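Skitgate carton taper: frequently asked questions

What is Skitgate?
Skitgate is a small box-taping machine built in a shared workshop. A hand tape gun is clamped to a carriage, the carriage runs along a rail, and a closed carton sits underneath on a slide-in tray. Press the green button and the gun travels the length of the top seam, then a lever pulls it down over the end so the teeth cut the tape. You still fold the flaps and turn the box over yourself.

Do I need a particular tape gun?
No. Any pistol-grip gun with a flat side plate will go in the clamp. The test gun has yellow side plates and a black grip, and the clamp jaws were drawn around it. If your plates are narrower, print the jaws again with the gap changed in the parameters file. Guns with a fully moulded plastic body have flexed too much in our tests and the tape wandered off the seam.

How should I set up the gun before it goes in the clamp?
Do it on a table, by hand, with the machine switched off. Put the roll on the hub, bring the free end past the roller and check that it comes off sticky side toward the box. Pull a short length and cut it. If it won't feed smoothly in your hand it won't feed in the carriage. Keep a spare roll within reach, as you will want to compare tapes at this stage.
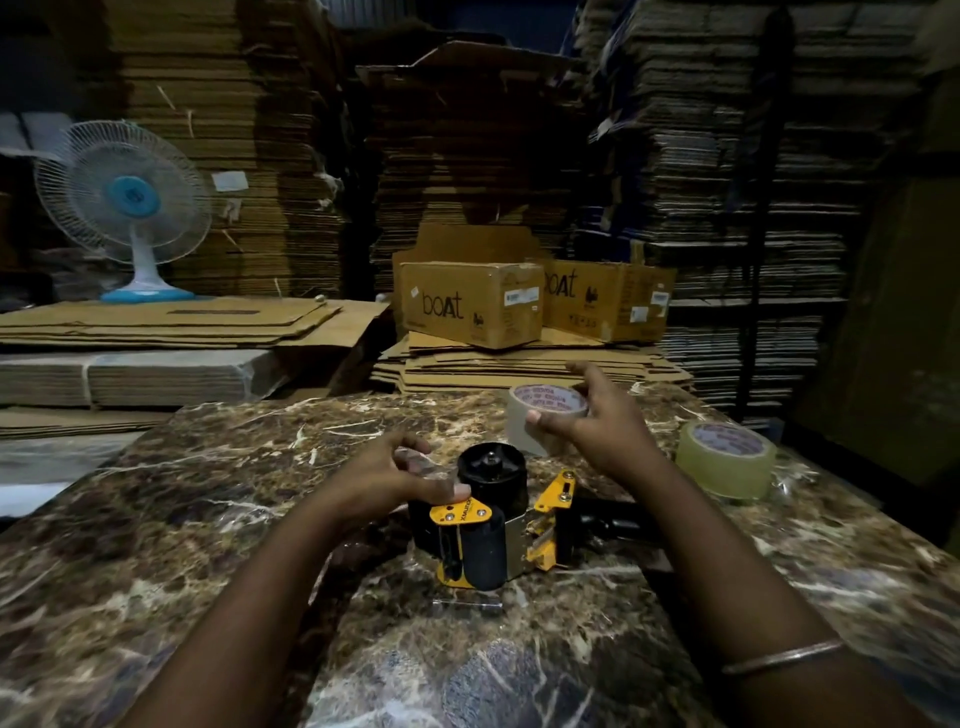
Eylül Sönmez wrote to say that the hub nut matters more than the tape does. Hers was done up hard, and the motor stalled partway along every box until she backed it off half a turn. She also asked us to mention that cheap tape squeals and that this is not a fault in the motor.

We have added the hub nut to the build notes. Start loose and tighten only until the roll stops overrunning when the carriage brakes.

How big a box will it take?
The longest is 505 mm, which is the travel of the rail less the space taken up by the end stops. There is no real minimum, but very short boxes need the tray stop moved in or they tip when the lever comes down. Height is set with the hand crank on the left post.

What controls it?
A Pritell board running the Stiltia firmware, both from the workshop's own parts library. The files are in the Skitgate folder. There are 2 limit switches, one at each end of the rail, and the board will not start until it has found the home one. If the status light blinks orange on power-up, check that switch first.

The tape folds back on itself at the start of the run. What am I doing wrong?
Usually the leading end is too short or has curled up behind the roller. Take the gun out of the clamp and sort it out on a flat surface. Trying to reach it with the gun still in the carriage is how people cut their fingers.
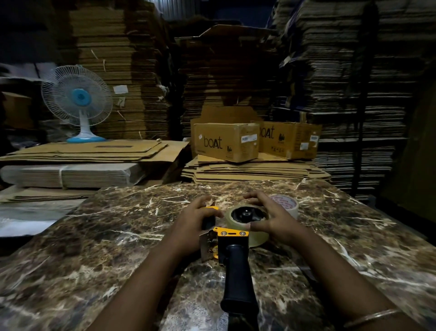

Once the tape feeds straight again, leave a tail long enough to touch the end face of the carton and refit the gun. The clamp has a witness mark for the grip. Line up the same spot each time or the start position will drift.

Why does the cutter leave a ragged edge?
The lever isn't reaching the bottom of its stroke. It should swing a full 90 degrees. Check that the return spring hasn't jumped off its post, then check the blade for adhesive. A rag with a bit of eucalyptus oil will clean it up. Don't file the teeth.

Can I change rolls without taking the gun out?
You can, but the carriage plate covers one side of the hub and it is slow going. Loosen the two wing nuts, lift the gun away, change the roll on the bench and put it back. 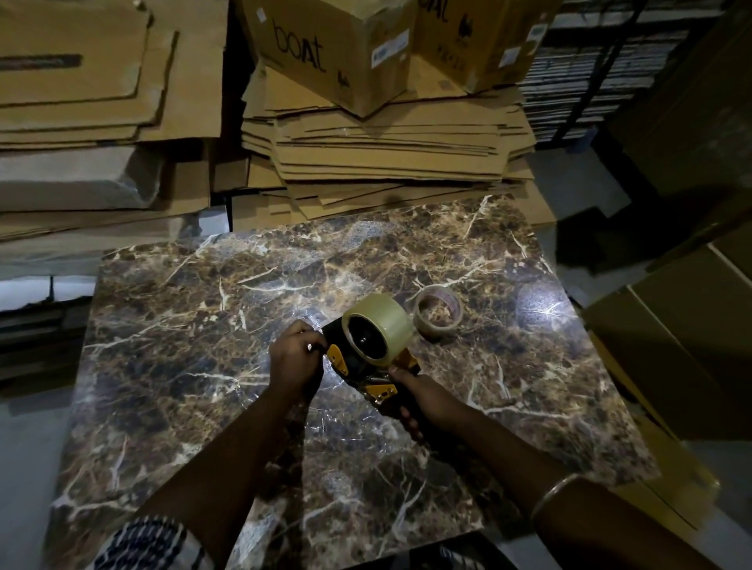

After a roll change, run one scrap box before going back to real ones. A full roll is heavier than a nearly empty one and the first pass can come out slightly long.

How reliable is it?
The prototype did 666 boxes before the drive belt wore through. The replacement is a wider belt and needs the Tejada pulley set, so don't mix it with the original pulleys.

Can I come and see it running?
Sunday afternoons, when the workshop is open to everyone. Bring your own boxes if you have an odd size in mind. Closed shoes are required past the front desk.

Do you sell kits?
No. The drawings, the parts list and the firmware are free to download. The printed parts can be made at the workshop for the cost of the filament if you don't have a printer at home.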